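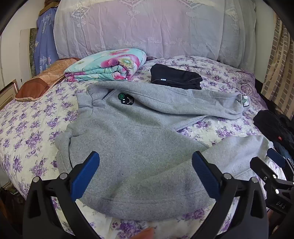 Does a robotics club teach kids much robotics? It teaches them patience, mostly, and a fair bit of tidying.

I say that as a parent who pays the fees. My daughter joined the Skastari club in July and this term's project is laundry. Forty folds each, done by hand with the blue-fingered grippers, before anyone gets near the Griltodby regional. Her grey hoodie has been spread over the flowery bedspread since four o'clock, and I've been told not to put it away.

The theory is that a machine learns from watching the folds. Maybe. The handout says 30 good ones will do for a T-shirt and 52 for anything with sleeves, and I'd love to know who worked that out. A hoodie is a rotten thing to fold even with fingers. The hood won't sit, the sleeves go where they like, and the fleece bunches the minute you pinch it.

Last year it was the Jiren kit and a line-following car, which at least went somewhere. I asked the coach what colour ribbon you get for a folded jumper and got a polite look.

She likes it, I'll give them that. She's fussier about cuffs than I've ever been. Whether any of it carries over to her own drawers is another matter - I checked on Friday, and they won't close.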